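Filed under: Home Diary, Kitchen
5 min read

The sink corner, again
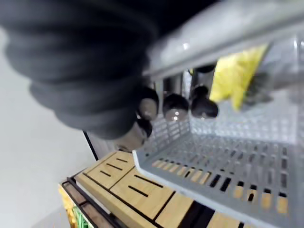

The drainer corner, mid-sort. Gray basket, yellow cloth, knife block underneath it all.

February, late evening, tea going cold next to me.

I told myself I would write about something other than the kitchen this time, and then I spent most of the afternoon in the kitchen, so you're getting the kitchen. Sorry, diary. It has been raining since breakfast and I had no good excuse to leave the house, and the sink corner had been staring at me for a week.

I love the gray basket, I want that on the record. I bought it from Nalto when the old wire rack rusted through at the feet and left those orange dots on the counter (still there if you know where to look, I've tried lemon, I've tried baking soda, I've tried standing the toaster on them). The slots let everything drip and the rim is nice and thick, so I can hang things off it, and that's how the trouble started. Once you find out you can hang things off a rim you hang everything off it. The dark round-headed utensils went up first, then the yellow cloth got tucked in beside them, and by last weekend I had a tea strainer, two clothespins and a bottle brush up there too. The bottle brush! We haven't had a baby in this house for 14 years.

So today was the sort. I took the extras off and left what I really reach for, and then I stood there with the brush in my hand wondering who to give it to. It's in the bag by the door now with the chipped mugs.

The knife block is my other happy thing. It's a light wood one with thin black lines running across it and narrow little slots, and I got it at the Romaniuk place out past the feed store, the week they were clearing shelves. Finlay Hepburn was working the register and he knocked 12 dollars off because the box was torn, and then he talked to me about his tomatoes for so long that the parking meter ran out. Worth it for the block, I think. I like it down low near the drainer where I can get at it while I'm cooking, though my sister says it should live on the other side by the stove. She rearranges my kitchen every time she visits. Last Thanksgiving I couldn't find the can opener until she'd driven all the way home and I called her.

What I did learn today is that crumbs go down knife slots. I suppose I knew that, but I had never turned one upside down and given it a good whack over the trash before. A whole little avalanche! Toast, mostly, and what I'm fairly sure was oregano. I went around the slots after that with a dry pastry brush and felt extremely grown-up.

Then I got carried away, as I do, and pulled out the drawer under the counter. In there, for future reference:

- the Kuler peeler I blamed my nephew for losing
- more than 500 rubber bands, or it felt like it, all from the newspaper years
- a takeout menu from the Jerkska, with my handwriting on it saying "NOT the number 62"
- birthday candles, used
- one key, no idea

I sat on the floor and tried to remember what number 62 was. I want to say it was the dumplings with the sour cherry in them, and I can't for the life of me think why I'd have warned myself off those. I might have to order it again just to find out. I kept the menu, and I kept the key, obviously, since the day you throw out a key is the day you find the lock.

The rubber bands I cut down to one handful. That hurt more than it should have. Mom saved them and I think I just kept on saving them for her.

Dinner was late because of all this. I made the lentil soup, the one with too much cumin, and I ate it standing up admiring the drainer like it was a view of the ocean. Then of course I had a pot and a bowl and a spoon to wash, and there went my lovely tidy corner, but that's what it's for.

Things I still want to do over there: find a proper hook for the yellow cloth, because it droops down on the inside of the basket and I'd like it to have somewhere of its own to hang. Wipe the wall behind the faucet. Buy a new dish brush, a plain one, with nothing clever about the handle. Write the Romaniuk people and ask if they still have the cutting board that matches the block (Finlay thought there might be one in the back, but he was mid-tomato when he said it).

It's past ten and the rain has finally let up. The tea is undrinkable. I'm going to go rinse the cup and hang up the dish towel, and I promise I'm not going to open any more drawers tonight.

Contact | Copyright, all entries and photos | Back to top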